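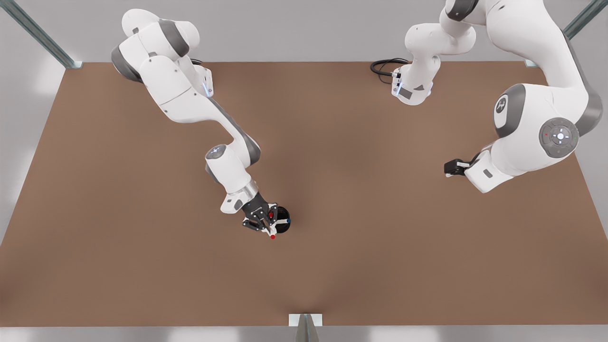 Chapter 9: Watching a Robot Work

9.1 A Monday at Stolham

The robotics hall at Stolham opens to the public twice a year. On the Monday our class went, the doors opened at 9 in the morning and there was already a line along the fence. Most of the people in it were apprentices from Hernow, with a few families behind them.

Visitors were given a sheet with the day's demonstrations on it. The one this chapter follows was listed as "Two-arm handling, simulation and discussion". It was run by Rajeshwari Murthy, who programs the cells, and Tobias Lindgren, who looks after the hardware. They used a large screen at the end of the hall and a row of benches. The real cell was behind glass next door, switched off for servicing until the afternoon.

The simulated cell is called Uris. It has two white arms mounted at the far side of a wide brown table, each with a black gripper. In the part of the run we discuss first, the right arm is holding a round black object with a red marker and a blue marker on it. The left arm's gripper is empty. Students at Stolham call the object "the puck", and we will use the same word.

Note on left and right. The arms are named from the robot's side of the table. When you look at the cell from the front, the robot's right arm is on your left. This catches out nearly everyone the first time, and several questions at the open day came from people who had the arms the wrong way around. In this book "right arm" always means the robot's right arm.

9.2 What the visitors asked

Murthy paused the simulation early and took questions before explaining anything. We wrote down as many as we could. These are the ones that lead into the rest of the chapter.

Reece Stockdale, a second-year apprentice, asked why the arms needed so many joints. To place a gripper at any point in space, facing any direction, takes six separate movements. An arm with seven joints has one to spare. It can keep its gripper still and move its elbow out of the way, which matters when a second arm is working over the same table. Section 9.4 covers this spare movement in detail.

A woman near the back asked whether the robot knew what it was holding. Murthy said the program had a position for the puck, a direction for it and a width, and that was all. It had no idea of what the puck was for. If the width was wrong in the program, the fingers would close to the wrong distance.

Corina Mocanu, who teaches at the college, asked how an object is gripped when it is held near one side. The weight then sits away from the fingers and tries to turn the object in the grip. How much it turns depends on the weight, the distance and how hard the fingers press. With a light part this may not matter. With a heavy one it will, and you will work out a case for yourself in Section 9.5.

Somebody's son asked if the two arms ever hit each other. Lindgren said yes, on the screen, quite often - and that this was a good place for it.

9.3 Why start with a simulation?

A simulated cell lets a programmer try a movement before any metal is moved. The group at Stolham ran 1,422 trials of the two-arm program before it was loaded onto the real cell. In 14 of them the arms came closer together than the safety distance allowed. Each of those was played back, the path was changed, and the trial was run again.

A simulation also leaves things out. Friction in a simulation is a number somebody has chosen. The floor does not shake when a truck goes past. Cables are a common trouble. A cable may be drawn in the model and still not pull or catch the way a real one does. Refugio Esquivel, who supplied the Tokarz controllers for the real cell, told the visitors that most of his service calls in the first month came down to cables and loose plugs.

For these reasons a program that runs well on the screen is first run slowly on the real arms, with a person standing at the stop button. At Stolham the first real run was done at a tenth of full speed and took about 600 seconds.

Before you read on

Keep a notebook for this chapter. You will need it for the exercises at the end of each section.

Write down the difference between the position of an object and its direction. Use a cup with a handle if it helps.

Hold a ruler level between finger and thumb, first at the middle and then near one end. Record what you feel in each case.

Terms used in this chapter

Cell: the arms, the table, the frame and everything inside it.

Gripper: the part at the end of an arm that holds the work.

Path: the line the gripper follows from one point to the next.

Safety distance: the smallest gap allowed between two moving parts.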